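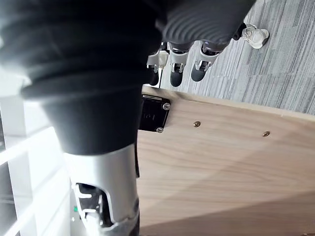
The second quarter of the Drundley furniture repair grant went mostly on screws. I say this at the start so that the expense sheet doesn't come as a shock. When the foundation agreed to pay for a year of mending flat-pack and secondhand furniture for families moving into the Kolladance apartments, I think all of us pictured sawdust, clamps and a certain amount of noble sanding. What we have had is a long argument about fasteners. You can see both sides of it on one pale wood panel, where a black metal plate is held on with two silver screws and the two brass-colored ones farther along sit flush in the wood. I am on the side of flush. It won't snag a sleeve or scratch the thing stacked on top of it, and it makes a cheap panel look as if somebody cared.

You asked for numbers before stories, so: our target for the year is 200 pieces of furniture repaired and delivered. We have finished 60. That is behind where the original schedule said we would be, and I would like to blame the original schedule, but I wrote it. It assumed that a dresser with a loose back takes as long to fix as a dresser with a loose back and a drawer that someone has already repaired with caulk. I have since met the caulk people. There are a lot of them.

Work on the shop itself is finished. The benches are in, the lighting passed inspection on the second try, and the storage racks no longer lean in a way that made visitors stand near the door. We came in slightly under on lumber and well over on hardware, and I have moved the one to cover the other as the grant letter allows. The receipts are attached in date order, apart from one from the hardware store that went through the wash and can now be read only by people with faith. The store is printing us a new one.

On hardware generally. The Varma plates we ordered in January were a good price, and they were a good price for a reason. The holes were drilled a hair too close to the edge, so a screw that went in straight would push the plate crooked on the way down. We sent the batch back and got a full refund, less shipping. Since then we have bought from Stakia, who charge more and whose plates lie flat. I have put the extra cost on its own line. If the foundation would prefer that we go back to the cheaper supplier, I am happy to discuss it, preferably in the shop, with a screwdriver in your hand.

We have also changed how we fasten into softer panels. Everyone now drills a pilot hole and does the last turns by hand. The power driver is quicker right up to the moment it goes through the face, and then you have a panel with a hole in it and a person standing over it saying the wood was bad. Hsiu-ying Peng, our bench lead, wrote the new procedure and taped it above the drill press. It is one page long and uses the word "patience" more often than I would have thought possible in a document about drilling. Ruined panels have dropped off sharply since it went up, though I can't swear it wasn't fear of Hsiu-ying that did it.

Training is the part of the grant I feel best about. The evening class filled in March and has a waiting list. People come in wanting to build a canoe and go home able to hang a cabinet door that closes, and most of them seem pleased with the trade. Several have stayed on to help with deliveries. The written materials you paid for are in use, although the chapter on hinges had its diagrams printed upside down. We are calling that the advanced section until the reprint arrives.

Now the problems. We have 2 outstanding. The first is the van, which starts when it feels appreciated. We have a quote for the repair and I would like your permission to take it from the contingency line, as it doesn't fit anywhere else. The second is returns. A handful of bookcases came back from Kolladance with wobbly shelves, and on inspection the shelf pins were the wrong size for the holes. That was our mistake. We have replaced the pins, checked everything else that went out that week, and written to the families. One of them wrote back to say she had thought the wobble was a feature.

Next quarter we will work through the backlog of beds, which take up the most floor, and then the desks. I have revised the schedule and it is in the appendix. It is less beautiful than the first one and I believe in it more. Could you let me know about the van by the end of the month? The delivery crew would be grateful, and so would the gentleman next door who keeps giving us a jump start.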